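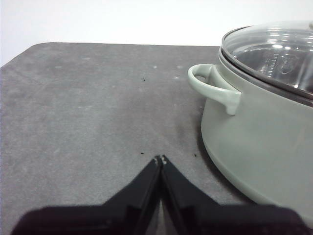 Wrist view vs fixed view for placing into a pot: which one should own the release?

ksulanwi
Posted September 3, 2026

Running a pick and place policy on the cooker task. Two RGB streams, one at the wrist and one fixed beside the table. The chunk length is 40 actions and we execute all of them before querying again. The release fires early in a fair share of rollouts, with the object over the near rim instead of the opening. Training set is 445 demos. I've checked the extrinsics twice.

The glass lid isn't helping either. The wrist stream gets specular highlights off it and the depth estimate there is garbage. Lid on or off is currently inferred by the policy, with no explicit state.

Before I retrain, has anyone gated the release on the fixed view only?

rsitompul
Re: which one should own the release?

Executing the full 40 open loop is your problem. Drop to 5 or 10, overlap the chunks and blend them. The camera question comes second.

ksulanwi
Re: which one should own the release?

Tried 10. The early releases went down but the motion got jerky at the chunk boundaries, and inference on our box can't keep up with anything shorter. I'm also wary of the fixed view at speed. The arm smears over the cooker like this, and the gripper jaws are the part I'd need sharp:

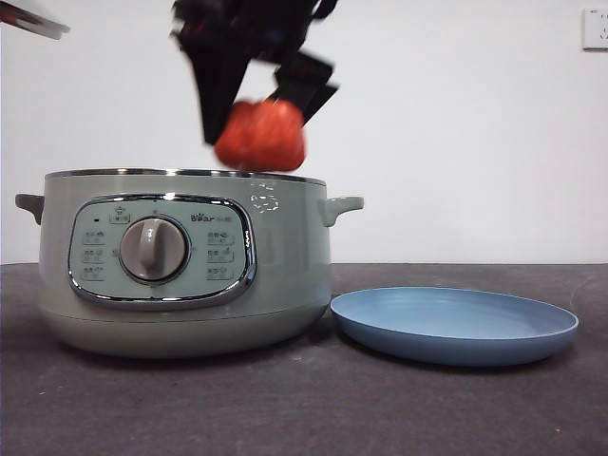

Napaporn Klinhom: blur at that level matters less than you'd think if the gate only needs the object centroid against the rim. The rim doesn't move, so segment it once at the start of the episode and cache the ellipse. A red object against a pale green body is an easy mask even when smeared. Take the height from forward kinematics and leave vision out of it.

rsitompul
Re: which one should own the release?

Disagree with caching. If a finger nudges a handle on approach the ellipse is stale and the gate will happily pass a bad drop. Re-fit it at least once after the pick.

nklinhom
Re: which one should own the release?

Fair. Re-fit after the pick, then freeze for the descent. I'd still keep the gate outside the policy. Hamada tried learning it as an extra output head and it just copied the gripper channel.

s_thiele
Re: which one should own the release?

Check your timestamps before any of this. We had the same symptom on Surnetti and the fixed stream was lagging the wrist by about 2 control steps. The policy had learned to release on the stale image. Log capture time, not arrival time. Also lock the exposure. Auto exposure was stretching the shutter whenever the black gripper filled the centre of the image.

ksulanwi
Re: which one should own the release?

We log arrival time. Exposure is on auto as well. I'll fix both, re-run the same start poses with the old weights, and post the offsets by stream.

rsitompul
Re: which one should own the release?

Post the chunk boundaries on the same plot, please. I still think that's where your early releases will line up.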